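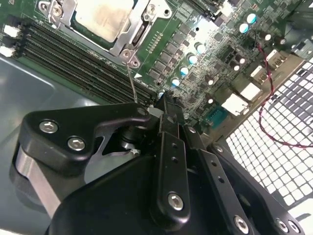 Swapping the processor in an older workstation takes under an hour if the tools are laid out first. These steps cover single-socket LGA boards with a lever-and-frame socket, the type we handle most at the Lencho repair bench. Shut the computer down, unplug it, hold the power button for 3 seconds, and lay the case on its side. Clip your wrist strap to bare metal on the chassis. Lift off the heatsink and set it upside down on a clean cloth. If the top of the old processor still looks dull and smudged, as this one does in its silver frame, there is more cleaning to do before anything else goes in. The small white triangle printed on the board just beneath the socket is worth noting now — it is easy to overlook later.

What you need

A Phillips or Torx driver to suit your heatsink
Isopropyl alcohol and lint-free wipes (we buy the Stikow box of 200)
Thermal paste, any decent brand; we use Verkex
An anti-static wrist strap
A plastic tray for the old chip

Taking the old processor out

Wipe the top of the chip while it is still locked in the socket. Fold the wipe over as it gets dirty and keep the alcohol off the memory slots. Tuck any loose cables out of the way. Then press the load lever down, move it out from under its catch, and let it rise slowly. Some sockets have two levers. Check the board manual for the order, and close them later in the reverse order.

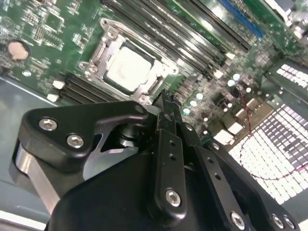

Do I have to take the motherboard out of the case?

Only if the heatsink backplate has to be changed. For a straight swap the board stays where it is, and you can reach the socket from above once the cooler and any air duct are off.

Open the load plate fully. Hold the old chip by two opposite edges, lift it straight up, and put it in the tray. Don't touch the contacts in the socket. A bent pin can mean a new board.

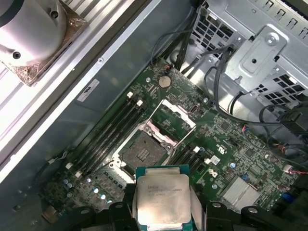

Page last changed: August 31, 2023

Putting the new processor in

Read the marking on the new chip before you go further. The one shown is an Intel Xeon with a model string ending in 2630V3. Look up the full model in the support list for your board and update the BIOS first if the list asks for it.

Hold the chip by its sides over the open socket. Match the corner triangle and the notches, then lower it level. It should drop into place with no pressure. If it rocks, lift it out and check the direction again.

Close the load plate and lock the lever. The lever will feel stiff — this is normal. Put a small dot of paste in the center, set the heatsink down, and tighten its screws a little at a time in a cross pattern. Plug the fan back in.

On the first start, go into the BIOS and confirm the processor name. Let the machine sit there for 20 minutes and watch the temperature. If it keeps climbing, shut down and reseat the heatsink with fresh paste.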